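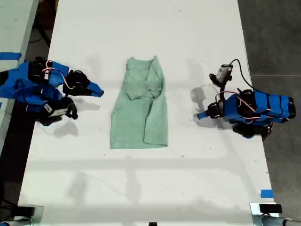 What has the folding room been spending its money on since November?

Mostly tables, bins and a lot of laundry soap, plus the part-time hours for Kári Bech that you agreed to at the last review.

Hi Signe, sorry this is a bit long – there was more to tell than I thought!

The clothing share at Doltomden has now sent out 609 folded items this season, and 409 of those were T-shirts. I really didn't see that coming. We planned for sweaters and coats (we bought the big hangers and everything) and what people keep dropping off is T-shirts, bags and bags of them. So most of my winter went into working out one decent way to fold a T-shirt, and I'm pretty happy with where we've ended up.

We fold lengthwise first, sleeves in, so you get a long strip, and then bring the strip up from the hem. Kári wanted to do the hem first, and we tried it his way for a couple of weeks, but the sleeves kept popping out in the bins. The thin heathered shirts are still the worst. They slide, they bunch up near the collar, and you end up smoothing the same spot three times. Heavy cotton is a dream by comparison.

The long white table was a good buy. Light colors are a little harder to see on it, but stains show up right away and we catch them before anything gets packed. It does pick up scuffs, and the cleaner we got from Clirance hasn't shifted the older ones, so I'm not ordering any more of that.

Where we're behind: the labels. The Stisirero bins came with size cards for adults only, and we have 2 full bins of kids' clothes with masking tape on the front. Kári is printing a new set and I'd like to have them up before the next drop-off.

Money is fine. We're $100 under on supplies, and I'd love to put that toward a second shelf unit if the Thoroddsen fund allows it – could you let me know? I also still owe you the receipts for the hangers. They're in the blue folder and I'll scan them when I'm back at my desk on 6th April.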